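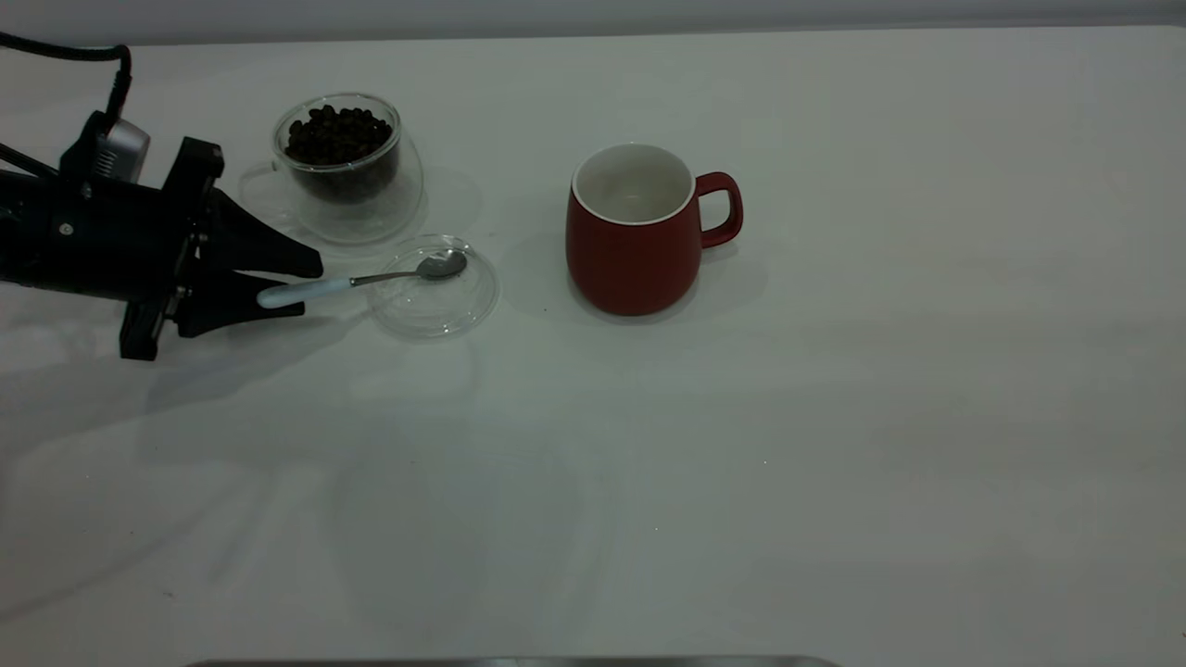
The second stage of the Plillholm camp project began in October and is now close to finished. Its purpose is to record what is left of the wartime labour camp on the north side of the quarry road, and to match the remains to the written sources wherever we can. The ground survey is complete apart from the drainage ditch behind the wash house. Most of what it produced is very small, and few of the objects are longer than the teaspoon shown. Buttons, nails, a buckle and pieces of enamelled tin make up the larger part. Everything has been bagged, given a number and entered in the finds register.

We have now fixed the position of 13 huts. The aerial photograph we relied on in the first stage showed fewer, as the trees at the eastern end hid the last row. Teodor Haugland walked that part of the site after the leaves had come down and found the concrete footings under moss. They line up with the path to the gate, and the site plan has been redrawn to show this. The building marked as a guardhouse on the old plan was almost certainly a store — the footings have no chimney base, and a delivery list in the parish papers refers to it as one.

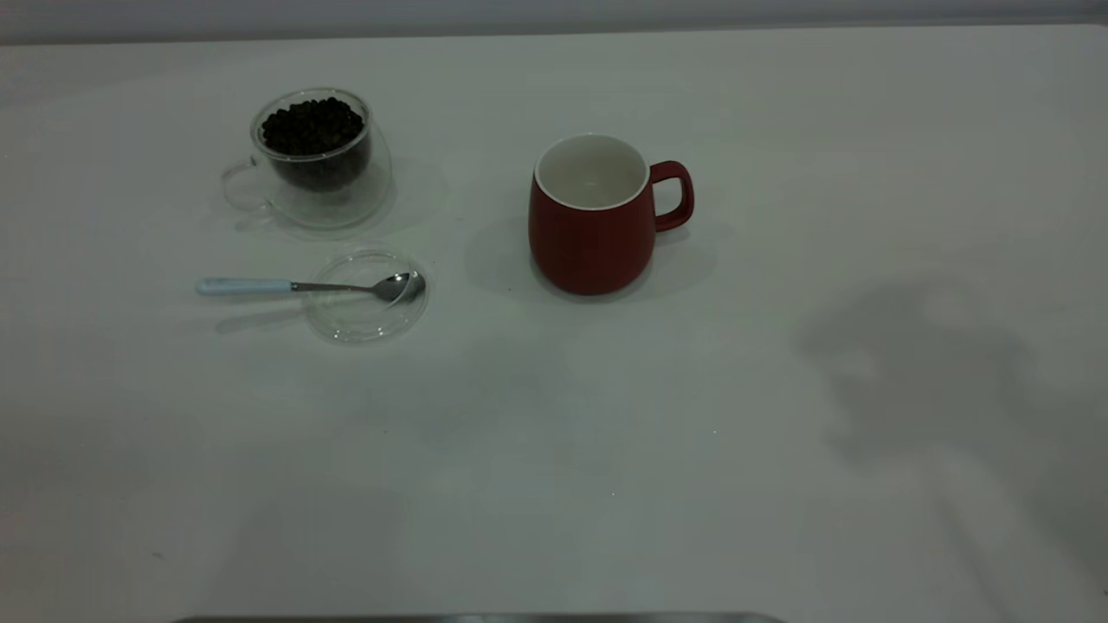 The parish papers have taken longer than we allowed for. Many pages are stained and the handwriting changes often. Julián Carrasco has transcribed over 3,000 lines of the labour register, which gives names, places of birth and the work each prisoner was sent to. Spellings vary a good deal from page to page. Where two entries may refer to the same man we have kept both and added a note, and we will not merge them without a second source.

We have received 48 letters and photographs from families. Copies have been made and the originals returned. Two families asked that letters should not be quoted on the public panels, and we have agreed to this.

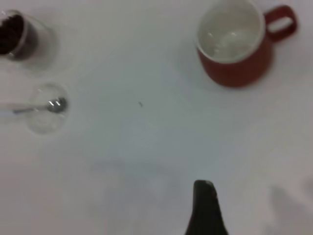 Red mug, small glass and shallow dish on a white tabletop.

Spending is within the sum agreed with Flollia, except for scanning. Plornimach raised its charge for large-format sheets, and we moved money from the travel line to cover it. No further funds are requested for this.

Still to do before the stage closes: the ditch survey, the last 4 boxes of parish papers, and the wording of the panel at the gate. A draft of the panel text went to the landowner on 14th February. He has asked for the footpath to be shown more clearly — a new map is being drawn and will be sent to you with the next claim.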